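Notebook, fit and grading, February
R. Bautista

Extended size block, Zaddale woven trouser

Picked up from the last entry. The base size 18 block is settled. Grading up to 28 is not. The Boiko rule table applies the same waist increment at every step, and the side seam starts swinging forward from size 24. Crisóforo Bautista pinned the 26 toile on the form this morning and took 12 mm out at the front waist on each side, nothing at the back. That agrees with the return notes for the straight-size version, where the complaint was gaping at center back above size 16, so the back needs its own rule and cannot simply mirror the front.

Changes made to the table:
Back rise: add 4 mm per size above 22, blended into the hip by the notch.
Front waist: reduce the increment from 24 up.
Thigh: unchanged.
Knee: was graded with the thigh, now held at half. The 28 leg looked like a skirt panel.

Pocket bag has to be redrawn after the front waist change. The opening is graded with the side seam and the bag is not, so they no longer match at 26. Morkmont will cut to whatever is on the marker, so this must be right before it goes out.

Fabric

The Trika stretch twill came in. Recovery on the first swatch is acceptable across the width and poor along the length. Repeat on a second swatch from the other end of the roll before writing it down as a fabric property. Washed swatch is still hanging; measure tomorrow.

Price check: at 3,000 units the twill fits the target. At 600 it does not, and the minimum for the extended sizes alone is 600. Combining the size ranges on one fabric order fixes that. Merchandising wants them ordered separately for stock reasons. Crisóforo will ask again.

Marker efficiency drops when 26 and 28 are nested together. Pairing 28 with 18 was better on the one trial we ran. Try 26 with 20 next.

Bench, two arms and table

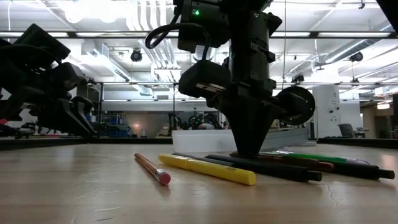
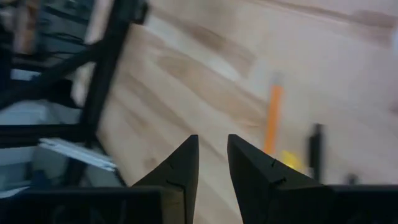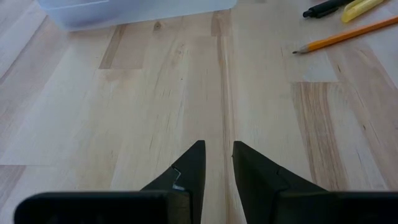
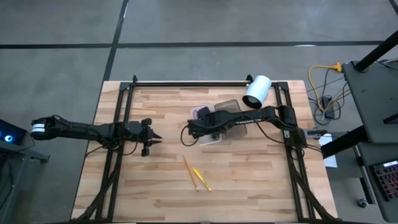

Open items

Size label wording. The site copy says "Plus" and the care label proof says "Extended". Pick one.
Waistband interfacing: current weight rolls at the top edge on the 26. Ask for the next weight up, 60 m is enough for samples.
Fit model for size 24 to be booked, preferably morning.
Send the revised table to Morkmont with the old one marked void. Last time they kept both.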